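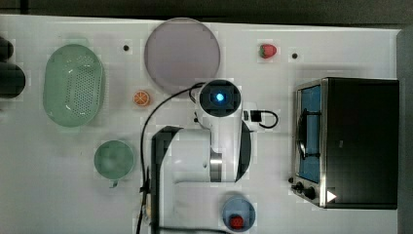

How farmers work together: what is a co-operative?

Most farms are run by one family or a few workers. A farm like that can grow a lot of food, but it can be hard for it to sell that food on its own. A big shop wants thousands of eggs or many lorry loads of potatoes every week, all year round. One small farm cannot promise that.

So farmers often join together. One way of doing this is called a co-operative, or co-op for short. The word comes from "co-operate", which means to work together.

Who owns a co-op?

An ordinary company is owned by the people who have put money into it. They may live a long way off and never visit. A farmers' co-op is owned by the farmers who use it. They are called members.

To become a member, a farmer usually pays a joining fee or buys a share. A share is a small piece of the business. In return the farmer can use the things the co-op owns and has a say in how it is run.

A story about milk

Surkdale is a valley with steep sides and a narrow road. There are 20 dairy farms in it, and most of them are small. Years ago, each farm sold its milk to whichever buyer would send a tanker up the road. In January, when there was ice, the tanker sometimes did not come. Milk goes off quickly, and the farmers had to pour it away.

The buyers also decided the price. If a farmer said the price was too low, the buyer could simply go to the next farm.

The farmers met in the village hall at Hikel, at the bottom of the valley. Each of them put in some money, and they borrowed the rest from a bank. With it they bought a tanker and a large cold tank, where milk could be kept until it was sold. They called their co-op Surkdale Milk.

Now the tanker belongs to the farmers. It goes round all the farms every day and takes the milk to the cold tank in Hikel. The co-op then sells all the milk together. A buyer who wants Surkdale milk has to agree a price with the whole group, and the farmers usually get a better one than before.

Nelu Stanciu keeps 9 cows at the top of the valley -- the smallest herd of any member. His neighbours at Tennant Farm keep 800. The tanker stops at both farms.

One member, one vote

Once a year the members of a co-op hold a big meeting. They hear how much money came in and how much was spent, and they vote on what to do next.

In many co-ops each member has one vote, however large or small the farm is. Nelu has one vote and Tennant Farm has one vote. Some co-ops do it differently and give more votes to the members who sell more through the co-op. The rules are written down when the co-op is started, and members can vote to change them.

Twenty farmers cannot all meet every time something needs deciding. What if the tanker has a flat tyre? For everyday matters the members choose a small group called a board. Surkdale Milk has a board of five. The board also hires people to do jobs such as driving the tanker, testing the milk and paying the bills.

Where does the money go?

When the co-op sells milk, it first pays its own costs: fuel, electricity, wages and repairs. It pays the farmers for the milk they sent in. If there is money left at the end of the year, the members decide what to do with it. They can share it out, and a farm that sent more milk gets a bigger part. They can also keep some of it to buy a new machine or to help in a bad year.

Surkdale Milk spent its extra money one year on a cheese room. The cheese is called Metetti and it is sold in shops outside the valley. Cheese keeps much longer than milk, so it is useful to be able to make some when there is more milk than people want to drink.

Different kinds of co-op

Not all farm co-ops sell food. Here are some other kinds.

Buying co-ops. Farmers need seed, animal feed and fertiliser. It is often cheaper to buy a lot at once, so the co-op places one large order and the members share it.

Machine co-ops. A combine harvester costs a great deal of money, and a farm may need it for only a few weeks a year. A group of farms can own one between them and take turns.

Storage co-ops. Grain has to be kept dry and apples have to be kept cool. A co-op can build one large store for all its members.

What can go wrong?

Co-ops can have problems like any other business. Members do not always agree, and it can take a long time to reach a decision. When everyone's wheat is ripe in the same week, somebody has to wait for the combine. A co-op can also lose money, and then the members may lose what they put in.

There must be trust as well. At Surkdale all the milk goes into the same tank. If one farm sent in bad milk, it could spoil everyone else's. The driver takes a small sample at each farm before the milk is loaded, and the samples are tested.

Words to know

Board: a small group chosen by the members to look after the co-op between big meetings.

Dairy farm: a farm that keeps animals for their milk.

Member: a person or farm that belongs to the co-op and owns part of it.

Share: a small piece of a business that somebody owns.

Tanker: a lorry with a large tank for carrying liquids.

Something to try

Next time you are in a food shop, look at the labels on the milk, butter and cheese. Some of them say that the food was made by a co-operative owned by farmers. See if you can find out where the farms are, and look for the place on a map.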